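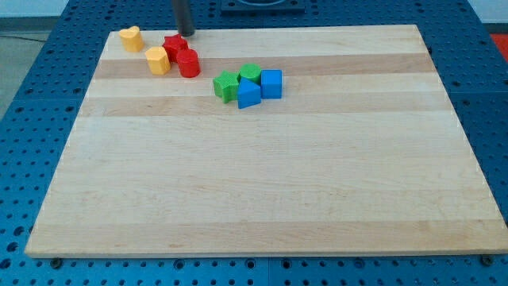

Week 5: Why Wood Moves
By Jurgita Venckus
August

Print this page | E-mail this page

Welcome back! Last week we looked at how a tree puts on its rings, and today we get to my favorite part of the whole course – what happens to all that wood once it has been cut, dried and brought indoors. It never quite settles down.

Wood cells are hollow tubes, and their walls take up water from the air and give it back again. When the walls take up water they swell, and when they lose it they shrink. The odd thing is how uneven this is. Along the grain there is hardly any change. Across the grain there is plenty, and it's greater following the curve of the rings than going straight out from the center. Sketch the end of a log and mark both directions. Please do this by hand, it really sticks better!

Two terms you need:

Fiber saturation point. The cell walls are full but the hollows are empty. For most woods it falls at around 28 percent moisture. Drying from green down to this point changes the weight but hardly the size. Below it, shrinking starts.

Equilibrium moisture content. The level a piece reaches if you leave it long enough in steady air. Change the air and it changes too.

Now think about a wide panel. A single broad plank may cup, and the growth rings tell you which way (they try to flatten out as the board dries). Glue up narrow strips and each one still moves, but the pull is spread out and the panel tends to stay flatter. The total width still grows and shrinks, so leave room for it. Slotted screw holes are a lovely, simple answer.

Reading: the Drimisora handout, first half, and the Lustine notes on drying sheds if you have time – the part about stacking is a joy.

For next time: weigh your sample on Sunday, morning and evening, and write down both numbers. Mine started at 500 grams and I can't wait to compare.

Comments (3)

Duangkaew: Do we weigh with the bark on?

J. Venckus: Yes, leave it on, and keep it the same every time.

trerkumance: My bathroom door finally makes sense. Sticks every summer, fine by winter.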